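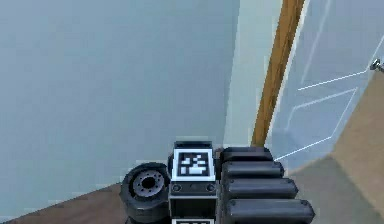 *The gripper coming up on a pale blue door, in simulation.*

Hi, I'm Maysoun Bataineh and I run the night side of the linen and supply floor at Stakstead. We're looking for 18 people who work here (or at the Bivel building) to help us figure out how door-opening robots should fit into our shifts, and I'd love for you to be one of them!

You've probably heard the talk. Starting in January, a few of the supply runs between Stakstead and Bivel will go to a robot that opens doors for itself. Right now it's practicing on simulated doors, and Yara Hattar's team at Mirkow keeps asking me things I can't answer alone — which doors stick, who props what open and when, where people stand and chat with their hands full. You know that stuff. I only know my half of the building.

What you'd do: come to four paid sessions, 50 minutes each, during your normal shift. We watch simulation runs together, you tell us what would drive you nuts in a real hallway, and at the last session we redraw the run sheet. Yara takes notes and there's food (the good flatbread, I promised).

About your job, because everybody asks me first: the runners on my crew are moving to restocking and returns at the same pay grade. I have that in writing and I'll show you my copy. What I don't know yet is how the breaks will work once the walking goes away. Some of us like the walking! So that's on the table too.

You don't need any computer skills. You do need three months on the floor and a willingness to complain out loud. Runners, cleaners, desk staff, all shifts welcome, and I'd really like a couple of people who think this whole thing is a bad idea.

You get your regular wage plus a $200 thank-you after the fourth session.

To sign up, call extension 1408 or leave your name and shift in the Saliba folder at the supply desk. I'm usually around after 9 p.m. if you'd rather just come talk.

— Maysoun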